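What I learned from a year of keeping a household budget on paper

I started writing down what we spend in May of last year. Before that I had tried two phone apps and a spreadsheet that Vojtěch Sýkora set up for me when we still worked at the same office. The spreadsheet was good. It had colored tabs and a chart for each month. I opened it four times.

The paper version is a plain ruled notebook that lives in the kitchen drawer with the tape and the takeout menus. Each month gets two facing pages. The left page is for things that come out whether I do anything or not – rent, phone, insurance, the train pass. The right page is everything else, one line per purchase, date on the left, amount on the right, and a word or two in the middle so I know what it was.

I add up the right page on Sunday evening. It takes less time than making a cup of tea. If I have missed a day I check the bank statement and fill in what I can, and if something still doesn't match I write "unknown" and the amount. There were a lot of unknowns the first couple of months. Now there might be one, and it is usually parking.

The first full month came to $1,851 on the right page. I would have guessed $1,000, maybe a bit over. I went through the lines with a pencil and marked each one with a letter: F for food at home, O for food out, H for house, C for clothes, G for gifts, and X for anything I couldn't put anywhere. X was bigger than clothes and gifts put together. Most of it was small stuff ordered late at night, and a good part of it I could no longer find in the apartment.

I didn't make any rules after that. I had tried rules before and I always quit by the second week. What I did was keep writing things down. Having to get up, open the drawer and find the pen was enough to make me skip a purchase here and there. By the fall the X lines had dropped to where I stopped worrying about them.

Groceries were harder. I shop at two places. Golitz is on my way home and is expensive, and Garrido is a bus ride away and is cheap for anything dry or canned. For years I bought nearly everything at Golitz because I was tired and it was there. Now I go to Garrido every other Saturday with a list, and Golitz is for milk, bread and fruit. I also stopped buying spices in the small jars. The bags cost less and I already had the jars.

Blažena Procházka, who lives downstairs, does it with envelopes. She takes out cash on the first and splits it up, and when the food envelope is thin she cooks lentils. She has done this for longer than I have known her. I tried it for one month and didn't like carrying the cash, but I kept one envelope for eating out. It gets $200 at the start of the month. If there is anything left at the end, it goes in a jar for our trip to Mustoscombe.

Yearly bills were the part that kept wrecking my totals. The renter's insurance, the dentist, the Starico membership that renews in the same week as my sister's birthday. Each time I wrote it off as a bad month, and there were enough bad months that they weren't unusual at all. So the last page of the notebook now has a list of everything that comes once a year, with the month next to it. I added it up, divided by twelve, and that amount goes on the left page as if it were a bill. It moves to savings on payday. When the dentist comes around, the money is sitting there.

Some things I would do differently. I would use a bigger notebook, for one, as December ran out of lines and I had to tape in an extra sheet. I would also have written down refunds from the start. I returned a pair of boots last winter and never recorded it, so that month looks up to $100 worse than it was, and I have left it that way because I don't remember the exact amount.

I wouldn't bother with more categories. I had nine at one point and spent more time deciding whether dish soap was food or house than it was worth. It is house. Six letters is plenty for a two-person apartment, and I could probably manage with five.

The notebook is nearly full. I bought the next one on Tuesday, August 22, 2023, same brand, larger size, and wrote it in the old one under H.

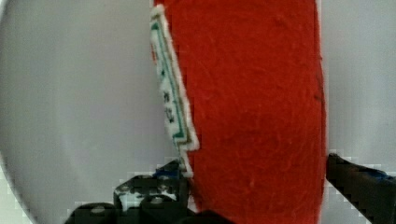
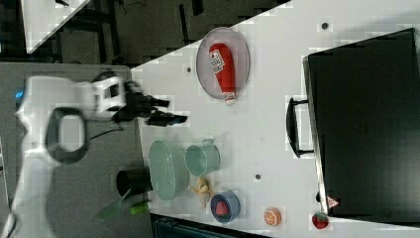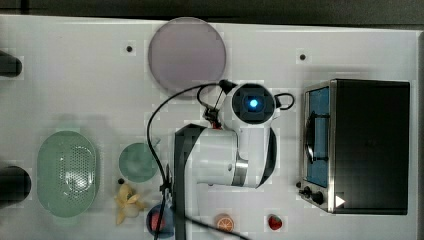
White tables in the last two and in the one below. 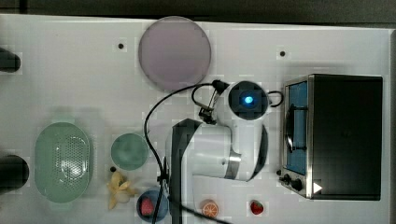 Do you write down cash purchases as well, or only what goes on the card?

I write down both. For cash I keep the receipt in my coat pocket and copy it in when I get home, and if there is no receipt I put down the amount I remember to the nearest dollar. Money from the eating-out envelope is the one exception. I enter that as a single line on the first of the month and don't track it after that.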